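Search this site
Enter keywords

Codance Online Services Guide
Section 4: Setting Up Your Account and Streaming Pass for the Nerham Summer Showcase

Revised April 27, 2021

This section explains how to create a Codance account, purchase a streaming pass and prepare a console or computer for the Nerham Summer Showcase in August. It applies to individual viewers. Publishers and press should refer to Section 7, which covers accreditation and embargoed material.

4.1 Before You Begin

Confirm that the following are available:

– An e-mail address that can receive messages from Codance.
– A console or computer with at least 2 GB of free storage.
– A payment method registered in the name of the account holder.

Note: Accounts created for the Gundoden closed test do not carry over. Former testers must register again.

4.2 Creating the Account

1. Open the Codance application and select Register.
2. Enter your e-mail address and choose a password.
3. Enter the six-character code sent to your e-mail address. Codes expire after 600 seconds.
4. Choose a display name. It will appear in live chat during publisher presentations and cannot be changed until the event closes.
5. Select your region. Start times in the schedule will be shown in local time.

Caution: Do not register the same e-mail address in more than one region. Duplicate accounts are suspended and any demo keys attached to them are withdrawn.

4.3 Purchasing a Streaming Pass

The opening presentation may be watched without charge. A pass is required for the developer panels, the Ait Ali strategy tournament and the downloadable demos.

1. Go to Account, then Passes.
2. Select Day Pass or Full Pass.
3. Enter the card number, expiration date and security code.
4. Review the order and select Confirm once only. Processing may take several moments.
5. Keep the order number shown on the final page.
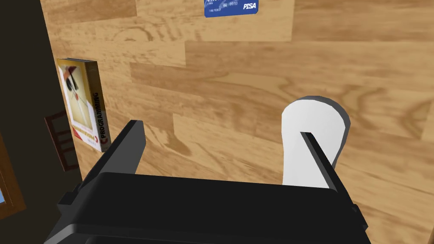

Figure 4-1. Payment card.

Passes are linked to the account and may not be transferred. A Day Pass may be upgraded to a Full Pass until the second day of the event – the amount already paid is deducted from the new price.

4.4 Downloading Demos

1. Open the Library tab and select Showcase Demos.
2. Select a title and then Download. The Gundoden demo requires a further 700 MB for its high-resolution textures, which are optional.
3. When the download is complete, restart the application.

Note: Demo keys are limited to 1,132 per region for each title and are issued in order of request. Holding a pass does not guarantee a key.

4.5 Checking the Stream

Perform this check at least one day before the opening presentation.

1. Select Settings, then Stream Test.
2. Allow the test clip to play to the end.
3. If playback stops, lower the quality by one level and repeat step 2.
4. Turn on captions if required. Captions are available for all publisher presentations, but not for tournament matches.

Caution: Closing the application during the test resets the quality setting to its default.

4.6 Support

Questions about accounts and passes should be submitted through the Help tab, with the order number included. Requests concerning accessibility are handled separately by Thenmozhi Venkataraman, Viewer Services, and should be marked "Access" in the subject line.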